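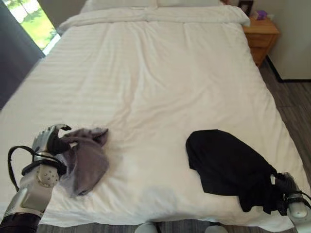 Hindelar Four-Season Duvet: two months in

The Hindelar costs $79 for the queen size, and the box makes a lot of promises for $79. It says the duvet will keep you cool in July and warm in January. I have been reviewing bedding long enough to distrust any product with the words "four-season" on the label, and after two months I still do.

First, what you get. The Hindelar is a polyester-filled duvet with a cotton-blend shell, sold vacuum-packed in a box the size of a toaster oven. The instructions ask you to leave it flat for a full day before use. I did, and the corners were still thin the next night. They filled out by the end of the week, mostly.

The company's big claim is something called Vidness fill, which is supposed to "respond to your sleeping temperature." I asked Hindelar what that meant. Yolanda Achterberg in customer support wrote back politely and told me the fibers are hollow and trap air. Fine, but hollow polyester fibers have been around for decades and they trap air in everybody's duvet. I asked a second time whether the fill changes in any way as the room warms up, and the reply quoted the box.

So I slept under it. With the bedroom at a normal winter setting it was comfortable, a little on the light side, and I added a blanket twice. On warm nights I kicked it off by 3 a.m., same as I do with every other duvet I own. My husband, who runs cold, liked it more than I did and would like that noted.

Washing is where most cheap duvets fall apart, and I expected trouble. The label says it can go in a home machine. Ours is a front loader of ordinary size and the Hindelar only just fit, with the door needing a shove. It came out with the fill bunched along one side. Two tumble cycles on low and a lot of shaking got it back to something close to flat. I washed it three more times and the bunching came back each time, always on the same side, which makes me think the stitching is wider there. If you have access to a big laundromat machine, use that.

The corner loops are good – wide, sewn in properly, and long enough to tie. I wish the Gremex, which costs more, had them. The shell also makes less noise than the Gremex when you turn over. That one crackles like a bag of chips.

A reader, Kyung-tae Ma, wrote in to say his went flat after a year and the company replaced it without an argument. I can't speak to a year yet. The warranty is shorter than I would like, and you need the original receipt.

There are 1,485 customer reviews on the store page and most of them are glowing. Read a few, though, and you will notice how many were written in the first week, when any new duvet feels wonderful.

Would I buy it? For a guest room, yes, at $79 or less. For my own bed, no. I would put the money toward two plain duvets of different weights and swap them in the spring – the old way, and you know what you are paying for.

Print this review
E-mail to a friend

Recent reviews
Ha bamboo pillow, second look
Gremex all-cotton duvet
Mattress toppers under $100
15 flannel sheet sets compared

Contact us | Copyright, all rights reserved | Back to top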